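Build the gripper before the robot

Most people who start a robot at home start with the arm. I did too, and I think it was a mistake. An arm with a bad hand at the end of it is 372 dollars of motion. For the first build, I would put the money and the evenings into a gripper you can hold yourself. 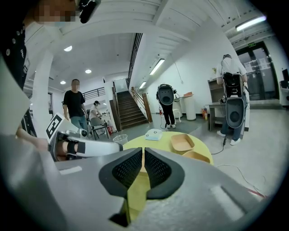 By the Flelasden columnist
Workshop member, Mernholm
11/07/2024

A hand-held gripper shows its faults quickly. Two fingers, a cup and a couple of trays on a table will keep you busy for a month. Mine went through 15 sets of fingers before I stopped changing the angle.

The usual objection is that a tool you carry isn't automation. I agree, and I don't think it matters yet. Your wrist covers for a lot, so you can work on the grip alone.

The second thing I would argue for is a shared room. Working at home I left cables wherever they fell. At Mernholm other people have to step over them, and I got tidier. Dues take some of the parts budget. I would still pay them before buying a motor.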